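Home Forums New Posts Members Search Log in

Colness: save lost after the Meltby chapter?

yuzhen_l
Hello everyone. I play Colness on PC, version 2. I finished the Meltby harbor, saved at the inn and closed the game. When I came back, my newest save was from the lighthouse, two hours before. Is there a way to recover it?

Drorside
The inn does not save if you still carry the captain's letter. Engström wrote this in the patch notes in December. Give the letter first, then sleep.

yuzhen_l
I gave the letter. The quest was closed in my journal.

mossboot58
Then I disagree with Drorside. I had the same thing with no letter at all. For me it was the cloud copy, which replaced the local one. Look in the backup folder, it keeps 2 old files.

Drorside
The cloud problem was fixed. I have played 200 hours and never lost a save that way.

mossboot58
Your 200 hours do not prove it is fixed for other people. I lost mine on 15/01/2021, with the newest patch installed.

yuzhen_l
Please don't argue, I will try both. I found the backup folder, but both files have the same size and I am afraid to overwrite something. Which one should I copy?

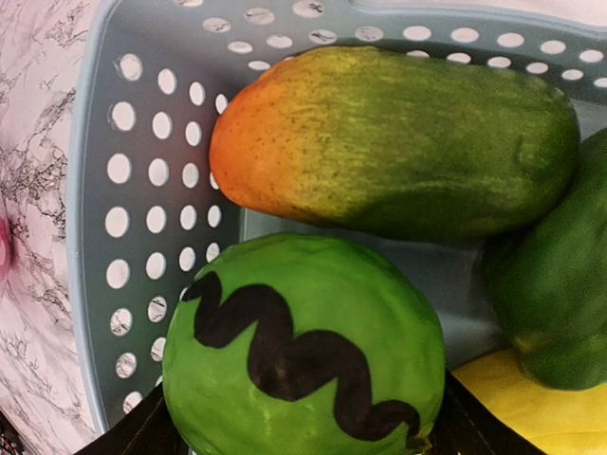
Amândio Aguiar writes that you should copy both to the desktop first, turn off cloud sync, and only then put back the one with the later hour. If the game shows slot 58, it is the automatic save and it opens before the harbor fight.

yuzhen_l
It opened before the fight. I lost only twenty minutes, so I am happy. Thank you!
Yuzhen Liang

Drorside
Good. I still think it was the letter.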